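Chapter 6
Folding as a Test of Grasp Choice

A rigid part keeps its shape when it is picked up. Cloth does not, and most of the planning methods in Chapters 3 to 5 assume a shape that holds still. This chapter follows one method, the edge-first regrasp developed at Jorside by Valdemar Riis and Kaj Steinarsdóttir, from problem statement to measured result.

The method treats a garment as a small set of layers joined at folds. At each step the planner picks a grasp point, predicts which layers will move with it, and compares that guess with what the camera reports after release. 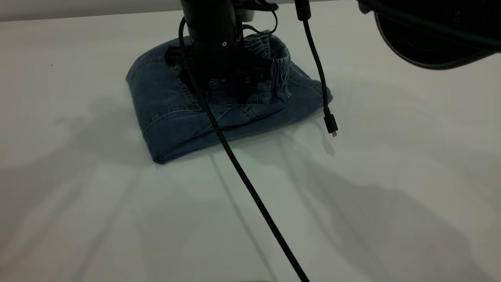
Pants are a harder case than towels. An elastic waistband stores force and pulls the cloth back toward its old shape, while denim seams resist bending along their length. Riis and Steinarsdóttir ran 30 trials per garment and scored a fold as complete when no more than two regrasps were needed. The planner reached 63 percent on pants – well below its score on towels.

Section 6.1 defines the layer model. Section 6.2 derives the grasp score. Section 6.3 covers failed grasps, most of which begin at the waistband.

Related chapters
Chapter 2: Contact and Friction
Chapter 5: Planning with Known Shapes
Chapter 7: The Blöndal Layer Estimator
Chapter 9: Bagging and Packing at Pludham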